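Roupa de cama, linho e outras teimosias de julho

Olá outra vez! Prometi na última carta que ia falar de lençóis e houve quem me respondesse a perguntar se estava a brincar. Não estava. Passei o mês quase todo metida nisto e agora vão ter de me aturar.

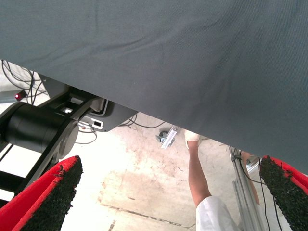 Tudo começou com a casa da minha avó, que finalmente abrimos depois do inverno. O armário do corredor estava cheio até acima — lençóis dobrados em quatro, toalhas de mesa com monograma de gente que já ninguém sabe quem foi, fronhas com botões de madrepérola. Eu tinha ido lá buscar uma panela de ferro. Voltei com dois sacos de roupa branca e sem a panela (continua lá, mãe, eu sei).

A primeira coisa que fiz foi lavar tudo a sessenta graus, e foi asneira. O linho velho aguenta muito, mas o algodão mais fino já vinha gasto a meio, naquela zona onde o corpo assenta noite após noite, e dois lençóis abriram de alto a baixo na máquina. Fiquei ali de cócoras na lavandaria com um pano em cada mão, a sentir-me péssima. A minha avó tinha-os guardado quarenta invernos e comigo duraram uma tarde.

Escrevi logo ao Gaetano Piras, que alguns de vocês conheceram no encontro da primavera e que trabalhou anos em tecelagem. Respondeu-me com um e-mail enorme. Resumindo muito: antes de lavar, pôr o lençol contra a luz da janela. Se a trama ao centro deixar passar mais claridade do que nas bordas, vai à mão, com água morna, e seca deitado. Nada de pendurar, que molhado o pano pesa imenso e puxa precisamente por onde já está fraco. Ele chama a isto "ver a idade do lençol" e agora não consigo entrar em casa de ninguém sem ter vontade de ir espreitar as camas à janela.

Foi também ele que me falou de virar os lençóis. Eu nunca tinha ouvido tal coisa, mas pelos vistos era normalíssimo: quando o meio se gastava, cortava-se o lençol ao comprido, juntavam-se as duas ourelas de fora com uma costura chata e fazia-se bainha nova nos lados. As partes boas passavam para o centro e as gastas iam parar às beiras, onde ficam entaladas debaixo do colchão e não fazem mal a ninguém. Experimentei com um dos que se salvaram. Demorei uma noite inteira e a costura ficou a ziguezaguear um bocado, mas durmo em cima dela há duas semanas e só dou por isso quando me viro para o lado da janela. Se alguém quiser tentar, façam a costura com as ourelas encostadas e não sobrepostas, fica muito menos grossa! Eu só percebi a meio e já não tive coragem de desmanchar.

Quanto às nódoas amarelas nas dobras, recebi seis receitas diferentes de leitores e testei quatro. Sabão azul e branco com sol de manhã foi o que deu melhor resultado no linho. O percarbonato também funciona, com água quente e paciência, embora me tenha deixado uma toalha com um ar meio giz que ainda não sei se gosto. O limão com sal cheirava maravilhosamente e não fez nada. O leite azedo não vou comentar, peço só que não me mandem mais receitas com leite azedo.

E agora a parte das compras, porque acabei por precisar de lençóis novos para a cama grande. Andei a comparar e fiquei baralhada com a conversa dos fios. Vi um conjunto da Bridetti anunciado com 408 fios e pensei que, com um número daqueles, só podia ser uma maravilha. Ao toque era escorregadio e quente, uma coisa que em julho eu dispenso. O da Sorrentino, de percal, tinha bem menos e era fresco e estaladiço como uma camisa acabada de passar. Trouxe esse. O Evaristo Zamudio, da retrosaria, explicou-me depois que muitas vezes se contam os fios torcidos como se fossem vários, e que mais vale esfregar uma ponta do tecido entre os dedos e amachucá-la na mão do que ler a etiqueta. Também me disse para cheirar. Cheirei, à frente da empregada e tudo. Cheirava a loja.

Para o quarto de hóspedes ainda ando à procura de qualquer coisa em cor. Sempre tive a mania do branco, por causa da lixívia, mas já quase não uso lixívia e portanto fiquei sem desculpa. Há uns em tom de barro na Judico de que gosto muito, só que não os vendem sem as fronhas e eu tenho fronhas que chegavam para um hotel. Se souberem de quem venda lençol de cima avulso, em linho ou meio linho, escrevam-me. A sério, isto é um pedido.

Os dois que se rasgaram não foram para o lixo. Um deu panos de loiça (bainha estreita, uma fitinha no canto para pendurar) e o outro está cortado em quadrados para coar queijo fresco e embrulhar o pão. O algodão muito lavado absorve água como nenhum pano novo absorve, e os copos ficam sem pelo nenhum. Com as tiras mais estreitas atei os tomateiros, que este ano cresceram para onde lhes apeteceu.

Uma leitora perguntou-me como guardo tudo isto num apartamento pequeno. Mal! Mas melhorei uma coisa: deixei os sacos de plástico e passei a embrulhar cada jogo dentro de uma das suas próprias fronhas, com um saquinho de alfazema. E troco as dobras quando me lembro, para o vinco não cair sempre no mesmo sítio. O Gaetano diz que é nos vincos que o linho parte primeiro. Já agora, alguém ainda engoma lençóis? Eu engomo só a dobra de cima, aquela que se vê quando a cama está feita, e fico toda contente com a minha aldrabice.

Recados rápidos antes de me ir embora:

A oficina de cerzido é às 18h30, na sala de cima da retrosaria, e ainda há 4 lugares. Tragam uma peça vossa, de preferência uma de que gostem pouco para a primeira tentativa. As agulhas e o algodão de passajar estão incluídos.

O livrinho de pontos de bainha da Jekumow que eu tinha recomendado voltou a estar disponível. A edição nova tem os esquemas maiores, graças a Deus, que os da antiga eu só lia com a lupa do meu pai.

E obrigada a quem me mandou fotografias dos enxovais de família. Estou a responder devagarinho, mas estou a responder. Na próxima carta falo de cobertores de lã e de traças, que é um assunto muito menos poético e sobre o qual tenho opiniões fortíssimas.

Um beijinho, e ponham os lençóis à janela.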